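Indus: segmentation and pose labels for nested tableware

Version 7
Maintainer: Ruben Kramer
Status: in use, labels still being extended

Summary

Indus is a set of still images with instance masks and 6-DoF poses for bowls standing alone, side by side, or nested. It was built to train and test the perception stage of the Vimetti stacking planner. The planner needs three things from an image: how many bowls are in a stack, where the top rim is, and whether a path to that rim is clear. General-purpose segmentation models gave usable masks on single bowls and merged nested ones into one object. Most of the labels here concern that case.

Contents

The release holds 3885 images. Of these, 1417 contain at least one nested stack. The rest show separate bowls or partial stacks and are used mainly as negatives for the stack head.

images/ — 8-bit color, undistorted
masks/ — one indexed PNG per image, one index per bowl
poses/ — JSON, object-to-camera transforms, meters
calib/ — intrinsics and hand-measured table plane per view
splits/ — plain text lists for train, val and test
tools/ — loader, mask viewer, evaluation script

Splits are made by arrangement. All views of one arrangement stay in the same split. Earlier versions split by image, and scores reported on them should not be compared with scores on this one.

Label rules

1. Each bowl in a stack gets its own mask, even when only a narrow band of the wall is visible.
2. Masks cover visible pixels only. Amodal masks were tried in version 4 and dropped because annotators disagreed too much on the lower rims.
3. Reflections on the table are background.
4. Stack order is stored bottom to top in the field stack_order.
5. A bowl with less than 90 visible pixels keeps its pose entry and gets the flag low_vis. The evaluation script skips it by default.
6. Foot rings belong to the bowl.

Rotation about the vertical axis is not scored. The pose files contain a value for it so that the matrices are valid, but the value carries no information.

Loading

python tools/load.py --split val --root ./indus
python tools/eval.py --pred out/ --split test --stack-order

The loader returns image, mask, pose list and camera in that order. Set --no-pose to skip the JSON parsing, which is slow on network drives. Predictions must use the same indexed PNG format as the labels. Order of indices does not matter — matching is done by overlap.

Metrics

The evaluation script reports mask AP, rim height error in millimeters, and order accuracy. Order accuracy is strict: one missing or swapped bowl makes the whole stack wrong. For planner work the rim height error is the number to watch. The Majali baseline config in tools/ reproduces our training settings, apart from the augmentation seed, which was not logged.

Known difficulties

Low views. The table-level cameras see stacks through gaps between nearer objects. Large dark bowls in front can hide everything except a vertical strip of the workspace, and depth from stereo is poor on their walls.

Glare. Ceiling lights wash out the tops of white bowls and leave bright streaks on the wood. Where two white bowls are nested, the edge between them can be only a few gray levels deep. Models tend to return a single mask for the pair.

Reflections. Pale, glossy bowls reflect in the tabletop, and predicted masks often run down past the foot. A check against the table plane in calib/ removes most of these errors.

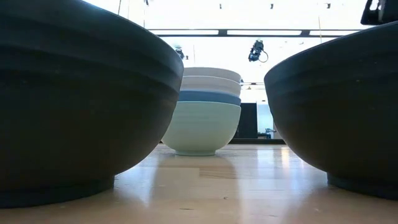 Low view, nested stack of four between two dark bowls. Correct stack_order: mint, blue, white, white.

Not covered

Transparent bowls, bowls with food or liquid in them, and plates. Stacks that lean against another object are present in the train split only. Models trained on Indus alone should not be expected to transfer to other tables without new calibration files.

Changes in this version

— table plane re-measured for all low views
— low_vis flag added to old labels
— duplicate arrangements from the Prokalthorpe sessions removed
— eval.py no longer crashes on an image with no predictions

Open issues

Pose labels for the second bowl from the top are less reliable than the others, as they were fitted from the visible band and the nesting offset of the model pair. A corrected set is planned for November. Report label errors to Ruben Kramer with the image ID and mask index.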